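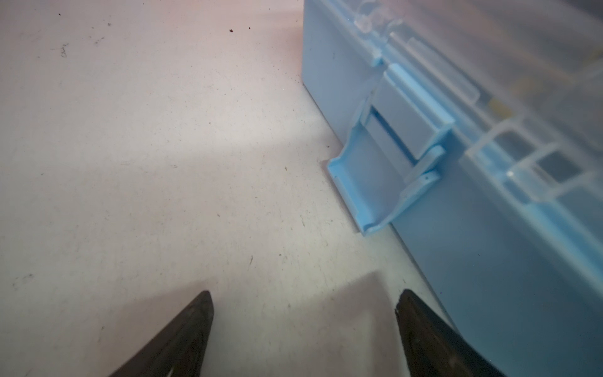 Where should a robot keep its eyes?

Learn > Machines > Robots that pick things up

Your eyes are in your head, and your head is on top of your body. You are so used to this that you maybe never asked if it is a good place. A person who builds a robot must ask it, because a camera can be fixed almost anywhere.

At the Hernlow workshop, two robot arms stand at one white table. At the end of each arm is a gripper. A gripper is a simple kind of hand, and these ones have two black fingers which open and close. The arms practise with things you know from home or school: a blue box with tools, screwdrivers, knives for cutting paper, a glue stick.

The team wanted to compare two places for a camera.

The first place is on the wrist, just above the fingers. A wrist camera travels with the gripper. When the arm goes down to the table, the camera goes down too, and small things become big in the picture. Even a crumb is easy to see.

The second place is beside or above the table. This camera does not move at all. It sees both arms together, and it sees what lies on the left and on the right of them.
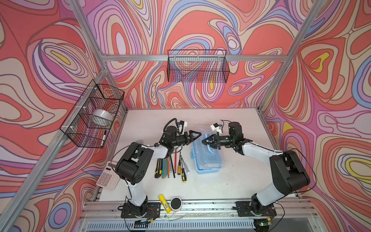 To make the test fair, each job must be tried many times. Nyokabi Koech, who plans the tests, asks for 20 tries with the wrist camera only, then 20 tries with the fixed camera only, and then 20 with both. The tools go back to their places before every try. If they did not, one camera could get an easier job than the other, and we would learn nothing from it.

What is difficult for the wrist camera?

Try this. Make a tube with your hand and look through it with one eye. Now find your pencil case. You must turn your head a lot, yes? The wrist camera has a similar problem. It sees well what is near the fingers, but it may not know that the other arm is coming from the side.

Also, the fingers are always in the picture. This is useful, as the robot can see how far the tips are from a tool. But the fingers can hide a part of the table too.
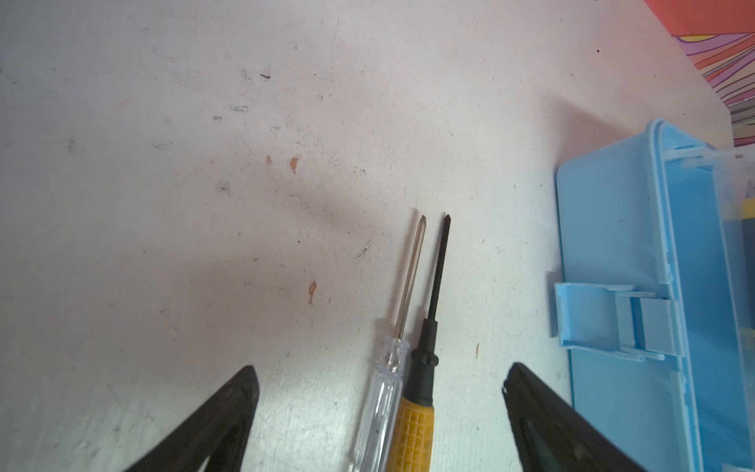 Two screwdrivers between the open fingers, as the wrist camera sees them.

When two tools lie very close together, the robot has to choose one of them and put its fingers on the two sides of it. A mistake of a few millimetres is enough to push the tool away – or to take both.

What is difficult for the fixed camera?

From far away, a thin tool is only a thin line. The arm can also come between the camera and the thing it wants to pick up. You know this from the cinema, when a tall person sits down in front of you. And things which are clear like glass are hard for every camera, because you see the table through them.

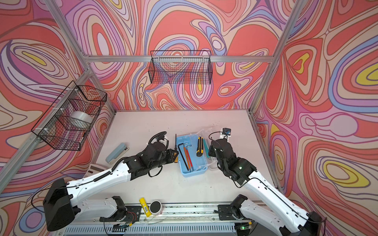

So many robots use both kinds of camera. The fixed one helps the arm to go to the correct part of the table, and the wrist one helps with the last 15 centimetres. The computer which puts the pictures together is called the controller. It has to work quickly, as the pictures keep coming while the arms move.

A test for two people

Put a pen, a spoon and a rubber on a table. One person closes the eyes and is the arm. The other person is the camera and says only "left", "right", "forward", "back", "down" and "close". First the camera stands on the other side of the room. Then the camera looks from just behind the arm's hand. Change places and do it again, and write down which way was faster.

Words to remember

Gripper – the hand of a robot.
Wrist – the part just before the gripper, where the arm can bend and turn.
Controller – the computer that tells the arm how to move.

Related
Why do robot arms have so many joints?
How strong should a gripper squeeze?
The Stasberg crane and its long arm
What is a sensor?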